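The Count on the Slide

Mar 1, 2021

Every pitch for a learning robot now has a slide with a big number on it. The one I keep going back to says 3827. That is how many examples the Kullness project says it has gathered for its household gripper, and I have watched people in meetings nod at that number as if it were a test result.

I'd like to know what an example is. I asked this at Mestow in June, where part of the gathering is done, and got two answers before lunch. One group counts an example each time the recording button goes on and off. The other counts only when the task was tried from start to finish. Apply the second rule to the same drive and you are left with 1038. Both numbers are true. One of them went on the slide.

I don't think anybody was lying. The people doing the gathering are careful and they work long hours at a boring job. My quarrel is with the idea, repeated at every conference, that you can pile up recordings first and worry about what is in them later. Later doesn't come. Later is when the money for a second round is being argued over, and the argument is made with the big number.

Then there is the matter of variety. We are told the new sets are varied because they were made in homes, or in rooms fitted out like homes, and a lab bench is bad for learning. Fine. I agree about the bench.

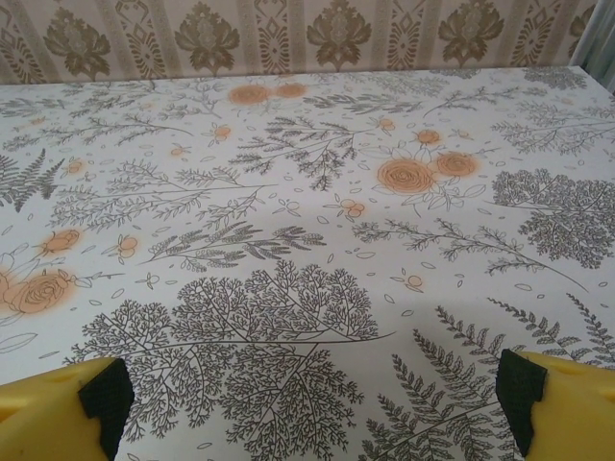

But a busy pattern is a cheap kind of variety. You can change the cloth and the wallpaper all day and still have the same arm coming down at the same angle, run by the same tired operator who has found one way to pick up a cup and sticks with it. The system learns that operator's habits very well. It may learn nothing about cups. When I went through a batch from the Wamley rooms, what struck me was how alike the motions were under all that decoration. I would have traded most of the batch for a few dozen tries by someone clumsy.

I will be told that scale fixes this. Maybe it does. The people who say so tend to be selling scale. Rajan, the labeling tool most of these groups use, has no field for why a try was thrown out, so the failures go in the trash with no note, and we can't even check whether the easy cases are crowding out the hard ones.

My request is small. Print both counts. Say who ran the arm and for how many hours. Keep the bad tries and mark them as bad. A group that did this would have a smaller number on its slide, and I would believe it a good deal more. So far I have asked for this twice in writing, and I'm still waiting on the first reply.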